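In Praise of the Snack Basket

My mother-in-law keeps her soda in a cupboard, and the chips in another cupboard, and if you want either one you have to ask. I love her dearly and have been a guest in her house for 9 years, and I have never once asked. I just go thirsty. I suspect half the people who visit her do the same.

So I would like to make a case for putting the drinks out where everyone can reach them, standing up in a basket, with the chips on top. It is a small thing to have an opinion about, I know, but I came to mine slowly and I'm fond of it.

It started when I shared an office with Thảo Lưu, back when we were both at Gramside and the nearest store was a hot walk away. She brought in a wire basket one morning in March and filled it with whatever had been on sale. People who had passed our door for months without a word started coming in. They would stand there deciding between orange and cola, and while they were deciding they would tell you about their kids or their knees or the trouble with the parking lot.
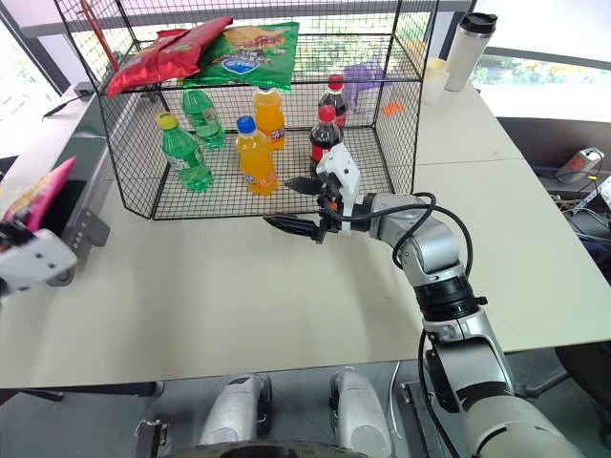
Wire is the right choice, by the way, and I'll defend that against anybody. You can see from across the room what's in it and what's running low. A wicker basket is prettier, but bottles sink into it and turn into a mystery, and a cardboard box makes everyone feel they are at a moving sale. Wire also keeps tall bottles on their feet when someone bumps the table, give or take a little leaning. I don't mind a lean. A basket that has been used ought to look it.

Now, the chips. Mererid Rees, a dear friend with whom I disagree about most household matters, says chips belong in a bowl, and that leaving them in the bag is lazy. Well, maybe it is! But a bowl of chips goes soft by four o'clock, and it has had everyone's fingers in it, and a bag laid across the top of the bottles can be picked up and carried off to wherever the good conversation is. I have gone over to her side on cloth napkins, so I think she might give me this one.

What I would ask is that you mix it up. Put in 2 of each kind if you can, and at least one thing you don't care for yourself, since there is always a guest who has been hoping for exactly that - in my family it's orange soda, and the guest is my brother. Then set the basket near a window and leave it alone. Don't offer. Let people wander over in their own time, and buy more than you think you need.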